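4.3 Teaching the tidy-up routine

Read 4.2 first if the Vasteo arm isn't yet clamped down. Allow 20 minutes, or an evening if you're the sort who likes to help it.

1. Clear the work surface of anything you'd be sorry to see dropped.
2. Put the bin within reach of the arm and tell the controller where it is. The arm will not go looking.
3. Set out a few small, light items. Leave gaps between them. Your kids won't, but we're starting gently.
4. Select TIDY, then SLOW. Keep one hand near the stop button and the other out of the way.

CAUTION: Keep fingers clear of the gripper tips. They close on whatever is between them and have no opinion about what it is.

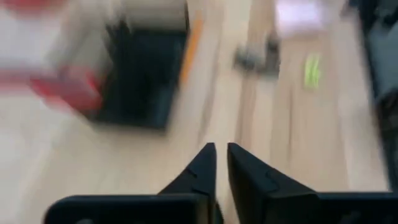
5. Let the routine run to the end. If an item is dropped, leave it. Picking it up yourself teaches the arm nothing and teaches you that you could have done the whole job by now.
6. Press SAVE if you're happy with the result, or REPEAT if you have standards.

Note: In our Marside trials the arm made 1,093 attempts at small items and dropped 159 of them. Drita Kadrić, who ran the trials, reckons that beats her teenager, though the teenager can also do stairs.

Note: Socks, cords and anything floppy are not supported in this release. Neither is folding, whatever colour the laundry is. Dishes are on the list for a later version – please don't try them early. We have the emails from February.

If the arm stops with error 19, go to 4.4.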